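Lost property day in Fultley starts Wednesday

The Fultley town library will open its lost property room to the public this Wednesday, from 10 in the morning until 6 in the evening. Everyone who has lost something in the library, in the sports hall or on the Orkberg bus line during the last year is invited to come and look.

The three places started to keep their found things together last September. Before this, a person who lost a glove on the bus had to ask at the depot in Keltivley, and many people did not make the trip. Now everything is brought to the ground floor of the library, written in one list, and stored on the shelves behind the reading room.

The list has at this moment 206 entries. Theophilus Asante, who is responsible for the room, told us that umbrellas are the biggest group, with 51 pieces. After them come children's jackets, water bottles and single shoes. Phones, wallets and keys are kept in a locked cabinet and will not be on the tables. For these, the owner must describe the thing at the desk and show a document with a name.

The small things are a different problem. They do not get their own number in the list, and they are put together in open metal bins, as they come. "People think we throw away a toy brick or a plastic cup," said Mr. Asante. "We keep it the same time as an umbrella. Last winter a grandfather came three times for one piece of a puzzle, and the third time we found it."

The bins will stand on tables near the entrance, and visitors may look through them without asking. Parents with small children are asked to come before 2, when the school groups arrive and the room becomes crowded.

Bicycle helmets and larger bags can be found in the corridor. The shop Kashyap, on the other side of the square, has offered to take broken umbrellas and repair them, if the owner does not come back for them. The repaired ones will be lent out at the library desk on rainy days.
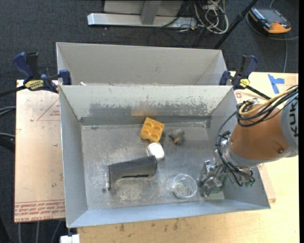
Small finds in one of the metal bins, among them a yellow-orange block and a clear cup.

Things which are not collected will stay in the room for almost two months more. After this time the clothes will be washed and given to the second-hand store in Keltivley, and the toys will go to the play corner of the sports hall. Glasses are sent to an optician, who checks them and passes them on.

There is no fee for taking back a lost item, but a box for donations will be at the door. The money is used for new shelves. Visitors who cannot come on Wednesday can call the library desk and make an appointment for another day. The staff ask callers to say where the thing was lost and in which month, as the list is sorted in this way.

The entrance is on the side of the parking lot. The main door stays closed until the work on the steps is finished.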